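Primley shirt folding notes – README

Hi, I'm Veronica Chiriac, and this folder is my attempt at writing down how we fold long-sleeved shirts. It started as a page of scribbles for Ovidiu Ardeleanu (he rolls everything, please don't copy him) and it kept growing. Last updated March 24, 2024.

What's in it
200 short write-ups of long-sleeved tops being folded, one text file each, plus a few pictures. Every file has a garment line, a fold line and a remarks line. The remarks are mostly me grumbling about collars.

The fold, in 3 steps

1. Lay the shirt on the table with the collar away from you and smooth it out from the middle. Small wrinkles are fine.

2. Bring one sleeve in across the body at a slant, then run it down the side so the cuff ends up near the bottom hem. Do the other sleeve the same way. I like to stop after the first one and check that the shoulder hasn't crept in too far.

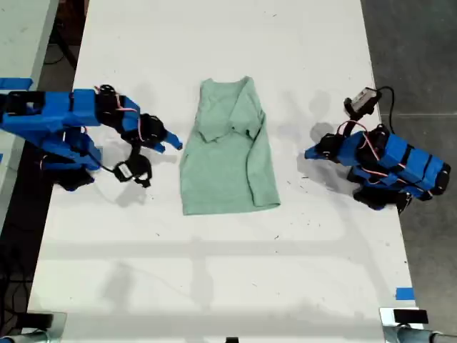
3. Fold the sides in if the shirt is wide, then bring the hem up to the collar. Costel Onu folds in thirds instead and I've given up arguing – his files say "thirds" on the fold line.

Hems and seams
The hem is what I line everything up by, so get it lying smooth before you start. Soft fabrics like to curve along the edge and you may have to coax them a bit!

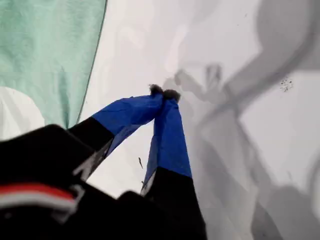 Mint-green fabric with its edge in a long, gentle curve.

When it bunches up
It happens to all of us. Pick up one fold, lift it clear of the rest and let the cloth drop open before you lay it down again. Tugging at a heap just makes new creases (and I have the remarks to prove it).

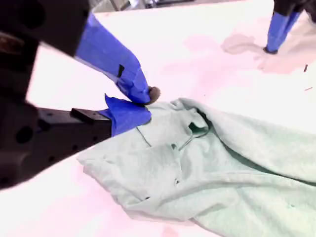 Same color, all bunched up, with a darker teal opening where the inside shows.

Known problems
Color names are all over the place. "Mint", "pale green" and "sea green" can mean the same shirt. Sudheer Krishnan started tidying them in July and got as far as the blues.

Corrections go to me or to Sudheer – put the file number in the subject line, please.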